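Filed under: Home Systems > Refrigeration & Appliances

Door Gaskets, Coil Dust and the Second Shelf: A Conversation With Macario Montes

Macario Montes has repaired household refrigerators for most of his working life, first for a parts counter in Tillumska and now for Burkunlow, a service company whose work is mainly out-of-warranty. His shop log for October lists 491 refrigerator calls. He classifies each one by the part that failed, and he does not accept "not cold" as a category.

"Not cold is what the customer reports," Montes said. "It could be airflow, a seal, a fan, a sensor, the defrost circuit or the sealed system. The sealed system is what people are afraid of, and it's the one I see least."

His first measurement on any call is the temperature of a glass of water left overnight on the second shelf. Air readings, he said, move several degrees every time the door opens, and the number on the door panel often reports the setting. Water changes slowly. He wants to see 37 or 38 degrees Fahrenheit in the glass and 0 in the freezer, the latter taken with a probe between two frozen packages.

If both compartments are warm, he looks at the condenser coil and its fan. If the freezer holds and the fresh-food side does not, he looks at air movement between the two. On many models a single evaporator cools both sections, with a fan and a damper sending part of that air to the fresh-food side. Frost on the evaporator cover points to the defrost heater, the thermostat that limits it, or the control.

"A carton of orange juice against the vent will give you the same complaint," he said. "Move the juice, wait a day, read the glass again. I've billed for that visit and didn't enjoy it." 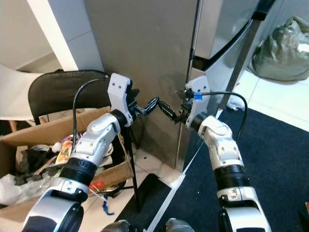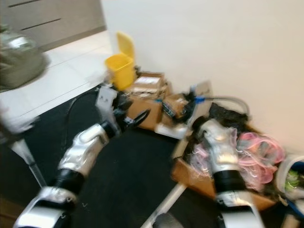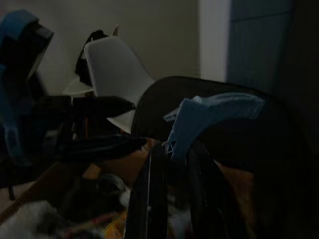 Can a worn door gasket be replaced without removing the door?

On most current models the gasket presses into a channel and can be changed with the door hanging. Older units may hold it with a metal or plastic retainer under a row of screws, and those are easier to do with the door laid flat.

Montes soaks a new gasket in warm water before fitting it, which takes out the folds left by shipping. He starts at the top corners, works down the sides and leaves the door closed for several hours. He tests the seal with a strip of paper at intervals along each side. The strip should drag when pulled. A gap at one corner can often be closed with a hair dryer on low heat and some patience.

He is particular about replacement parts. Burkunlow stocks gaskets from Prurkason and fan motors from Chaimongkol, and Montes keeps his own notes on both. The gaskets fit well, in his view, but the magnet strip is slow to settle in a cold garage. The motors he rates as equal to the originals, provided the connector is checked before the old one is cut off.

"Match the full model number, including the letters at the end," he said. "Two units can look identical and take different dampers."

On coil cleaning he is less strict than many manuals. A house with two shedding dogs needs it every few months; an apartment with bare floors can go a year. He unplugs the unit, removes the lower grille, and uses a long brush with a vacuum held beside it. He spends 10 minutes on it and does not use compressed air indoors.

Leveling was the last item he raised. The cabinet should tip back slightly so that the doors swing shut from halfway open. On a side-by-side, he sets the cabinet first and adjusts the hinge height second. Doing it in the other order, he said, means doing it twice.

Asked when he advises a customer to stop repairing, Montes said he compares the estimate with half the price of an equivalent new unit, then considers age. A compressor on an old machine fails that test. A fan, a gasket or a defrost heater usually passes.

"I had one in Tillumska with its third evaporator fan," he said. "Same owner. She keeps the receipts in the butter compartment."

Contact the Editors | Copyright 2022 | Back to Top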